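Parnik Community Help
Devices and Equipment > Storage and Inventory

Setting out a group of shared smartphones for an inventory check
Posted by Gifty Tetteh, 18/03/2020

Our office maintains a pool of smartphones that are issued to staff for short periods and returned at the end of each assignment. The handsets are of the same size and most of them are black. At the last inventory, in December, two entries in the register were found to be exchanged, and the error was traced to the moment when the phones were laid out for checking and then put away again.

I have been asked to write a short procedure for the next check. The present practice is to empty the storage box onto a desk and to read the labels in whatever order the phones come to hand. I would be grateful for advice on the following points. Should the phones be set out in one row or in several? Should they lie with the screen up or with the back up? Is there any value in a particular kind of surface? We have a budget of 1640 for the whole exercise, including labels and any trays, and I would prefer not to spend it on furniture.

Our register is kept in Closteo, which lists devices by asset number only. Color is not recorded at present.

Benvinda Cardoso
Member, Parnik Storage Group

A single row is recommended for any group of up to 14 handsets. Beyond that number the row becomes too long for one person to read without moving, and a second row should be started behind the first, with a clear gap between the two.

The procedure used in our department is as follows.

Clear the surface completely before any phone is taken from storage. Chargers, cases and paperwork should be placed on a separate table.

Set the phones down one at a time, from left to right, in the order of the register. Leave a space at least the width of a finger between neighbors. Phones that touch are easily lifted together, and two black phones side by side can be taken for one at a glance.

Place every phone the same way up. We prefer the back facing up, as our asset labels are fixed there and the camera shows which end is the top. If your labels appear on the lock screen, place all of them face up instead. A mixed row is the most common fault that I find when I review the work of other offices, and it doubles the handling.

Read the row twice, once from each end, with a different person reading the second time. Any phone that does not match is moved forward, out of the row, and is dealt with only when the reading is complete.

Return the phones to storage from the same end at which you began.

With regard to color, I would advise adding it to the register. Where a group is mostly black, the few handsets in another color serve as fixed points in the row, and a reader who loses the place can find it again quickly. Closteo has a free text field that may be used for this purpose.

As to the surface, a plain one is best. A strongly veined or patterned surface is acceptable for black phones if the pattern is pale, but small labels that have come off are difficult to find on it. Raised sides are useful where phones might be pushed over an edge.

The two views below show smartphones on a pale marble-patterned surface with walls around it.
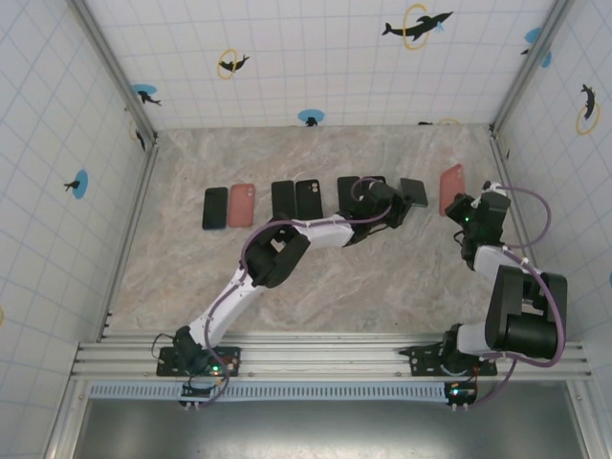
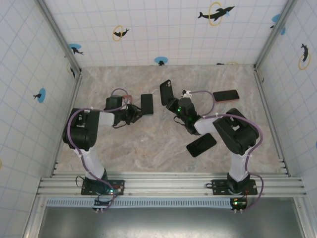 Smartphones on the marble-patterned surface: eight, in black and salmon pink, in the first view; four, all black, in the second.

Seidu Bonsu
Member

Just number them with a paint pen, 1 to 13 or however many you have. We did this and have had no trouble.

Vilgot Ljungberg
Moderator

The reply from Ms. Cardoso is consistent with the guidance of this section and has been marked as accepted. Two remarks are added for completeness.

Paint pen should not be applied to handsets that are leased or that are to be resold. A printed label from any office supplier is sufficient and can be removed at the end of the term. Members who lease through Ankrah are asked to consult their own agreement before fixing anything to the back of a device.

The phones should be switched off or placed in silent mode before they are set out – a vibrating phone can shift on a smooth surface and end up against its neighbor.

The question of trays has been discussed in a separate topic opened by Nicanor Segura, under the title "Divided trays for small devices." Further replies concerning trays should be posted there.

This topic remains open for replies concerning layout and labeling.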